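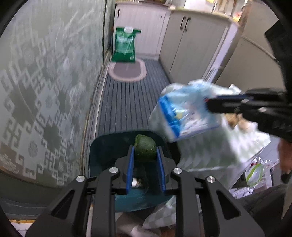
Figure 2. An avocado over the teal bin, with plastic bags near it.

Windstead Evening Classes
Running a Small Kitchen, handout 6: Unpacking the shopping
2018-09-09

Welcome back, everyone, and I hope those of you who missed the larder session in May have managed to borrow somebody's notes. This week we come to the part of shopping that most of us rush, usually with our coats still on, and I'd like us to slow down and take a little pleasure in it.

Start with the floor. In a long, narrow kitchen the bags tend to end up wherever your arms gave out, so choose one spot near the cupboards and keep the walkway clear. A runner is lovely underfoot, but do check that its edges lie flat before you go up and down with heavy things.

Next, have a bin or tub ready for loose fruit and vegetables. Plastic is easiest to wipe out, and a rounded rim is kinder to the hands. Put potatoes and onions in first (in separate tubs if you have them) and leave avocados until last, as they bruise more easily than their bumpy skins suggest. Lower them in, please, don't drop them!

Boxed goods can come out of their carrier bags and go straight into the cupboard, older packets to the front. Fold the bags as you go, or you will be wading through them by the end. I keep mine inside one larger bag with good handles, and there are over 11 in there at the moment.

A word on ripeness, which came up last time. A hard avocado is best left in the fruit bowl, next to a banana if you're in a hurry, and a soft one should go in the fridge and be eaten within a day or two.

For next week: unpack one shop in the order given here and jot down where you got stuck. Bring your notes to the Peden Room, and a tea towel too, as we'll be washing salad.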